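Drodstead Home Forum > Laundry and Linens > Folding fleecy knits: flatten first or fold as it comes?

5 posts in this thread

andora_press
Started 5 September 2023

I want a repeatable fold for shirts in soft, slightly fuzzy fabric. Woven cotton is no trouble. The fuzzy ones hold shallow ripples after I lay them out, and the ripples end up inside the fold, so the stack leans.

Current method:

1. Lay the shirt out on a hard surface and smooth from the middle to the hems with a flat hand. The teal fabric in the photo has the kind of ripple I mean, mostly diagonal and horizontal, and the edge never lies in a clean line.

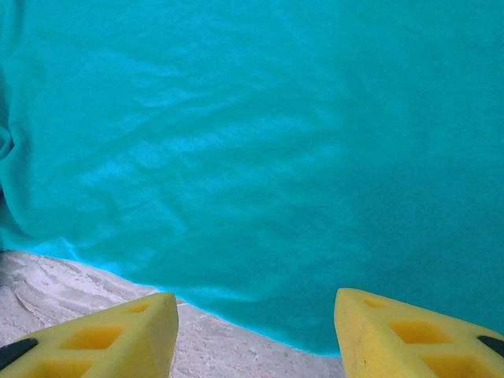

2. Fold each side in to the center line, sleeves back on themselves.

3. Fold the bottom up in two passes. Press once with the forearm and stack.

Step 1 takes most of the time. I fold 106 pieces in a normal month for a small guesthouse, and August came to 132. Is it worth smoothing every one, or does the pressing at the end do the same job?

Re: Folding fleecy knits

moussa_line

Smoothing first is worth it, but you are going the wrong way. Start at the collar. If the collar and shoulders are bunched, the body cannot lie square, and whatever you push toward the hem comes back when you let go.

Sequence I use: hold both shoulder seams, pull them apart until the collar opens, set the shirt down, then draw the hem toward you. Two pulls. After that there is very little left for the flat hand to do.

Surface matters too. A smooth counter lets the fabric slide into place. On a bedspread or a towel it grips and you end up stretching the knit.

Re: Folding fleecy knits

I disagree with spending any time on ripples. A soft knit relaxes under weight. Put the fuzzy items at the bottom of the pile and the ripples are gone by the next day. What makes a stack lean is uneven width, and you fix that with the fold lines.

On the work surface below, the teal shirt is bunched along the collar and shoulders and narrows to a point at the tail. I would square up that tail before anything else. The pile at the back left has white on the bottom, yellow-orange next, red on top, and the white extends a little past the other two. Widest at the bottom is the right order.

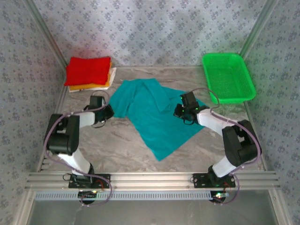
Posted by: drongate_flat | Member | Laundry and Linens

To add to that, pick one width and keep to it. I use a piece of stiff card as a gauge, laid on the back of the shirt below the collar. Sides go in over the card, card comes out, then fold up from the hem. With the card I stopped caring about the surface. I have done it on the Drongate fold-out table, which has a seam across the middle, with the same result.

Re: Folding fleecy knits

moussa_line

Weight works for a thin jersey. On a thicker fleecy knit it sets the crease in place, and then you have a flat stack of creased shirts. For guest use that is worse than a leaning one.

Agree on the card. Disagree on the surface. A seam under a knit shows up in the side fold every time I have tried it.

I would also keep the next shirt well away from the finished pile. With the work in the center and the folded cloths in the back corner, there is space to pull a sleeve or a corner out to full length.
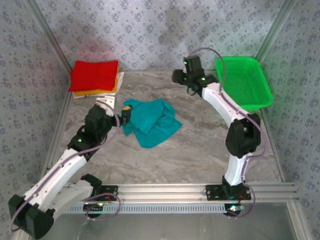

Crowd the pile and you start folding short on that side to avoid it, and the width drifts over a batch. Mine did until I moved the pile back to arm's length.

The basket goes on the opposite side from the pile, so that unfolded comes in from one hand and folded leaves by the other.

Re: Folding fleecy knits

andora_press

Thanks, both. Tried the shoulder pull on a small batch this morning. The collar does open, and the hem followed without much smoothing. It did not help with the side edges, which still curl under when I fold in. The card corrected most of that.

I have not tested the weight theory. Will leave one stack under the blankets overnight, with no smoothing at all, and compare.

One more question. Does the card go on the front or the back for a shirt with a thick collar? On the front, mine rocks.

Re: Folding fleecy knits

drongate_flat

Back. Shirt face down, top of the card just under the collar seam.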